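Refill Should Be Treated as Ordinary Retail

Opinion
Kellamberg Consumer Forum

The sale of dry goods by weight, from open stock, into a container the customer has brought along, was once the normal way to buy food. It is now presented as something new, and the stores that offer it are asked to serve as proof of a cause. The Forum takes the view that this has done refill shopping more harm than good. If the practice is to last in Kellamberg, it should be judged and regulated as retail, by the standards applied to any other grocery counter.

Our position follows a review of the refill sections now open in the city, including the aisle at the Graler store on the ring road and the stalls at the MacLeod market hall. The Forum also considered the responses of 1042 households to a written survey sent out in January. Those households do not speak for the whole city. They were drawn from our own mailing list and are likely to be more interested in the subject than their neighbors are. Even so, their answers were less warm than we had expected, and the complaints they made were practical ones.

The first complaint concerns price. A shopper who buys rice in a sealed bag can compare the shelf label with the label next to it. A shopper who buys rice from a bin is often given a price per 100 grams, while the packaged rice two aisles away is priced per pound. State rules on unit pricing were written with packaged goods in mind, and several stores have taken the silence of those rules as permission. We do not accuse them of bad faith. A store manager who sets up a new section will copy the signs supplied with the equipment. The result, however, is that a customer cannot tell whether refill costs more or less than the alternative without doing sums in the aisle. In our comparison of 35 common items, the answer went both ways, and the difference was at times large. Lentils were cheaper loose in every store. Oats were not cheaper loose in any.

We therefore ask the city to require one unit of price for loose and packaged versions of the same food, shown in the same size of type. The cost to stores would be small. The Vesow scheme, under which member stores share a common set of printed labels, already shows that a standard can be agreed on without a long process. Its labels are plain and easy to read. Its weakness is that membership is voluntary and that the largest stores have stayed out.

The second complaint concerns information. A package carries a list of ingredients, an allergen statement and a date. When a customer fills a jar at home with what was bought loose, all of this is lost unless the store provides it again. Most provide it on the bin, in small print, at a height that suits the bin and not the reader. Parents of children with nut allergies told us that they had stopped using refill sections altogether. They were right to be careful. Scoops move between bins, and a label that was correct in the morning may be wrong after a delivery.

Some supporters of refill answer that customers should take more responsibility and write their own labels. The Forum cannot agree. The duty to inform rests with the seller in every other part of the store, and there is no good reason to move it to the buyer in this one. A scale that prints the price can also print the name of the food, the allergens and the date the bin was last filled. Scales of this kind are already in use at the MacLeod hall, where the printed slip is attached to the customer's container at the counter. We would like to see it done everywhere. 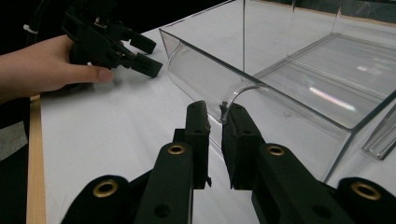 Cleaning and upkeep have had far less attention than price, and in our opinion they matter as much. Inspectors check that bins are clean on the day of the visit. They do not ask how often a bin is emptied before new stock goes in on top of the old, and stores keep no common record of it. The condition of the vessel itself is also left to the judgment of staff. A large clear acrylic container with a curved lip lets the customer see the goods and judge the level, but the edge of such a container is thin, and edges are where hands and tools take hold. Staff should look at the rim each time the container is emptied, and any container with a chip or crack should be taken out of use that day. A written log, kept beside the scale and open to customers, would be enough. We see no need for a new license or a new office to issue it.

It has been put to us that rules of this sort will drive small shops out of refill and leave the field to the chains. The concern deserves an answer. A shop with 3 bins cannot carry the same burden as a store with a full aisle, and we would support a lighter form of record for the smallest sellers. The rule on unit price, on the other hand, should apply to all of them. A small shop is as able as a large one to write a price per pound on a card. We would add that small shops have the most to gain from trust, and that the owners we spoke with were on the whole less worried about a rule than about its being enforced unevenly.

There remains the question of public money. The city has offered grants of up to $1000 to stores that install refill equipment. The Forum supported these grants when they were proposed and does not now ask for them to be withdrawn. We do ask that payment be tied to the conditions set out here – common unit pricing, printed allergen information and a cleaning log – and that part of it be held back until the section has been open for a full year. Too many bins in Kellamberg have been bought with help from the city and then left half stocked behind the bakery counter.

We also suggest that the campaign posters be taken down. Shoppers who wish to reduce waste do not need to be told so at the entrance, and those who simply want a small amount of barley should be able to buy it without feeling that they have joined something. The Forum will send its full survey results to the city's retail office and will publish any reply it receives.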